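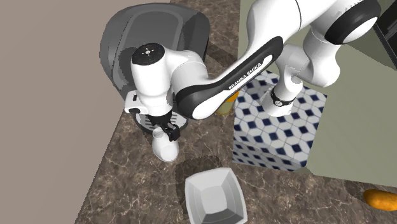
Brown marbled worktop, blue and white tiles, small white vessel. 

Friday, posted by nizar_m

Right, need opinions before I spend money I haven't got. We're redoing the kitchen in November and I've fallen for a brown marbled top with blue and white patterned tiles behind. My other half says it'll look like a fish restaurant. The Staladeck laminate comes in at 705 for the run, fitted. Real stone from the place in Arneston is 1,317 and they want a deposit of 300 before they'll even come out and measure. Is stone worth nearly double? We cook a lot, spill a lot, and I make coffee about ten times a day.

posted by hollenstein_hob

Laminate. We've had ours nine years and I've put hot pans on it (don't tell my wife). One mark by the sink where water got in the join, so get them to seal that properly.

posted by TillyWhisk

Oh I completely disagree, sorry! We went cheap in our last house and the edge by the dishwasher blew up like a wet biscuit inside two winters. Stone every time if you're staying put. Also I love the tiles, ignore your other half.

posted by hollenstein_hob

Was it Staladeck though? There's laminate and there's laminate.

posted by TillyWhisk

No idea, it came with the house. Fair point I suppose.

posted by A_Zurcher

I fitted kitchens for a good while. Two things. Marble stains, and coffee is one of the worst for it, so ask the Arneston people exactly what the stone is and how often it wants sealing. And 300 just to measure is cheeky. I'd expect that to come off the final bill, get it in writing.
On the tiles, buy a spare box now. Patterns get dropped and you'll never match them.

posted by nizar_m

Thanks Ambros, hadn't thought to ask about the deposit. Tiles are Lustado, 103 for the lot as they're end of line, so a spare box might be tricky. Will ring tomorrow.

posted by gravyboat

Busy top AND busy tiles? Pick one. My sister did both and you can't find a teaspoon in there. Plain white tiles, patterned top, done.

posted by TillyWhisk

Boring!!

posted by gravyboat

Cheaper to change your mind about though.

posted by nizar_m

Rang them. Deposit does come off the bill, but no spare tiles left, only what I'd reserved. Leaning laminate now. Has anyone used a darker grout with blue and white, or does it look grubby?

posted by hollenstein_hob

Mid grey. White grout behind a hob goes orange the first time you do a curry.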